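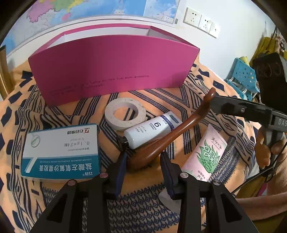
粉红色的大盒子，白墙上挂着一张地图

小场地电子音乐之夜：暖场DJ怎样准备一套两小时的歌单

我学中文的时间不算短，但是写长文章还是慢，如果有的句子读起来奇怪，请多多包涵。这篇教程写给第一次接到暖场工作的朋友。我自己在Vellomham的一个小俱乐部做暖场已经有几年，犯过不少错误，现在把我的方法按顺序写下来。

一、先问清楚场地的情况

接到邀请以后，不要马上打开电脑选歌。先给主办方写一封短信，问下面这些事：

开门是几点，你的时段是几点到几点，后面上场的是谁，他一般用什么速度开始。DJ台上有几台播放机，混音台是什么型号，需要自己带耳机转接头吗。场地最多可以进多少人。

最后一个问题很多人不问，我觉得很重要。在200人的房间里，开门一小时后可能已经有一半人站在舞池旁边。在1000人的仓库里，同样多的人看起来还是很空，这时候你放太重的鼓，声音会在墙上来回撞，听的人会觉得累。

我第一次去Fastberg演出的时候没有问播放机的事，到了才知道那边的机器比较旧，读不了我U盘的格式。我借了主办方的电脑重新格式化，开门晚了14分钟。从那以后我总是带两个U盘，都用FAT32格式，里面的文件完全一样。

二、建立一个大的候选文件夹

在电脑上新建一个文件夹，名字写演出的地点和月份。把所有你觉得“也许可以”的曲子都复制进去，不要太严格。我七月份准备的那个文件夹里有426首，当然太多了，但是这一步的目的是让你重新听一遍自己的收藏。

听的时候请用一般的音箱，声音小一点。暖场的音乐在小音量下也应该好听，因为开门的时候大部分人在聊天、存衣服、买饮料。如果一首曲子只有开得很大声才有意思，请把它留给别的晚上。

三、按能量分组

很多软件可以自动给曲子打能量分数，我试过，结果和我的感觉差得比较远，所以我还是用手分。我分四组：

第一组：几乎没有鼓，或者鼓很轻。环境音乐、慢的dub都可以。
第二组：有稳定的节奏，低音圆，没有大的段落变化。
第三组：可以跳舞了，但是人声不多，高潮不明显。
第四组：备用。只有当舞池提前满了，而下一位DJ还没有到，才从这里拿。

第四组不要超过六首。放得太多的话，你在紧张的时候手会自己伸过去。暖场的人把晚上最热的曲子先放完了，后面的人会很难做，主办方下次也不太会再找你。

四、安排速度

两小时的时段，我一般从每分钟100拍左右开始，到结束的时候比下一位DJ的开始速度慢两拍。每次换曲只提高一拍或者两拍，听的人感觉不到。中间可以停在同一个速度上半小时，没有问题。

如果下一位放的是breaks或者UK garage，最后三首曲子里可以加入一点切分的鼓，让耳朵有准备。如果他放的是直的techno，就让底鼓慢慢变硬，别的东西不用改。

调性要不要完全对上？我的意见是，第一组和第二组里最好对上，这些曲子旋律多，不合的和弦很容易听出来。第三组以鼓为主，对不上也可以混，只是混的时间短一点。

五、在家试混，但是不要背下来

选好大概两倍时长的曲子，在家里从头到尾混一次并录音。第二天在走路或者坐公车的时候听，记下哪里你觉得无聊，哪里接得太急。只改这些地方。

我不建议把每一首的顺序都定死。我早期的做法是背下全部顺序，结果有一次在Shirima的酒吧，客人来得很早，九点半已经站满，我还在放没有鼓的曲子，看着大家却不知道怎么跳过去。现在我只准备三首或四首一组的小段落，组里面的顺序是固定的，组和组之间可以随便换。

六、现场的音量

调音师如果在，听他的。如果没有调音师，开门的时候主音量留出足够的空间，通道的增益让灯停在绿色，偶尔到黄色。每半小时走到房间中间听一次。戴着耳塞听，然后拿下来再听一下，两种情况都要舒服。

DJ台上的监听音箱很容易骗人。它离你很近，你会以为外面也一样响。换曲的时候打开，别的时候关小，耳朵晚一点才会累。

七、交接

下一位到了以后，跟他说现在的速度，哪一台播放机是空的，混音台上有没有坏的旋钮。问他想要你混出去，还是想从安静开始。最后一首请选长一点的，至少六分钟，这样他插U盘、找第一首歌的时候不用着急。

把自己的耳机和U盘收好再下台。我在Pustis之夜丢过一个U盘，里面有没发行的曲子，找了两天才找到，它一直插在二号播放机的后面。

八、演出以后

在同一周里把录音再听一遍，写几行笔记：几点开始有人跳，哪一首让人离开去买酒，哪一组你没有用到。没有用到的组不要删，下次可以直接拿来做开头。我的笔记写在普通的文本文件里，每次演出一个文件，查起来很方便。

如果你用的是黑胶，第二步和第五步会不太一样，箱子的重量就已经帮你做了选择。黑胶的部分我打算另外写一篇，现在还在整理唱针和防震的内容。

联系我们 | 版权所有，转载请注明出处 | 最后更新：2023年8月5日 | 返回顶部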